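Asunto: Re: [compras-granel] Cambio de proveedor de legumbres y el lío de los portes

Hola a todos, contesto deprisa que entro a las 4 y luego ya no miro el correo hasta la noche.

> Buenas. Nos ha llegado la tarifa nueva de Prarnus y el garbanzo
> sube otra vez. Además piden pedido mínimo de 1000 kilos para
> no cobrar portes. ¿Alguien ha preguntado en Makokha? Creo que
> sirven en la comarca desde enero. Otra duda: ¿los sacos de
> lenteja siguen siendo de 25 o ya los han cambiado?
> Si hay que decidir algo, mejor antes de cerrar la hoja.

Sí, pregunté yo. Makokha sirve, pero solo hasta el almacén de Gindico, de ahí para arriba nos toca ir con furgoneta propia. El precio del garbanzo pedrosillano es mejor, el castellano sale igual. Lenteja pardina no tienen hasta la cosecha nueva. Arroz ni me contestaron.

Los sacos: siguen de 25 los de lenteja. Los de alubia son los que cambiaron, ahora de 20, ojo al rellenar la hoja porque la columna vieja multiplica mal. Lo arreglo esta noche si me acuerdo — si no, que alguien le meta mano. 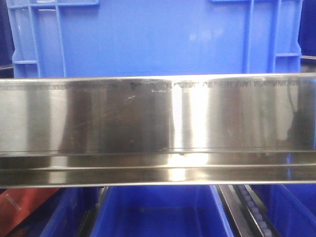 El mínimo de Prarnus no lo veo tan grave. En el último pedido, juntando los dos grupos, nos fuimos a 2227 kilos, de sobra. El problema es el pedido de verano, que baja casi a la mitad y ahí sí pagaríamos portes, 44 euros por palé según la tarifa. Se podría adelantar a junio y guardar en el local, pero con el calor el gorgojo nos come vivos, ya pasó con la alubia pinta y hubo que tirar dos sacos enteros.

Propuesta rápida:

Garbanzo pedrosillano a Makokha, probamos un pedido y vemos.
Lenteja y alubia, seguimos con Prarnus.
Arroz, lo de siempre, Ramora. Han subido poquisimo y traen cuando dicen que traen.

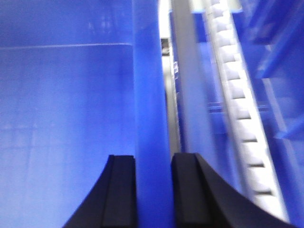
Lo de la furgoneta está por resolver. La mía está en el taller y no sé para cuándo. Si alguien puede bajar a Gindico una mañana que lo diga en la lista, la gasolina se reparte entre todos como la otra vez. Abren de 8 a 13, por la tarde no atienden. Y hay que llevar el albarán impreso, en el movil no lo aceptan (sí, ya, les insistí).

Se me olvidaba, la harina: hay quien la apuntó en la hoja del garbanzo, en observaciones. Ahí no la ve nadie!! Tiene su pestaña, la última. Pasadla porfa antes del cierre o se queda fuera.

El que no esté de acuerdo con lo de Makokha que lo diga ya, que tengo que confirmarles esta semana. Sin respuestas lo doy por bueno.

Un abrazo, me voy corriendo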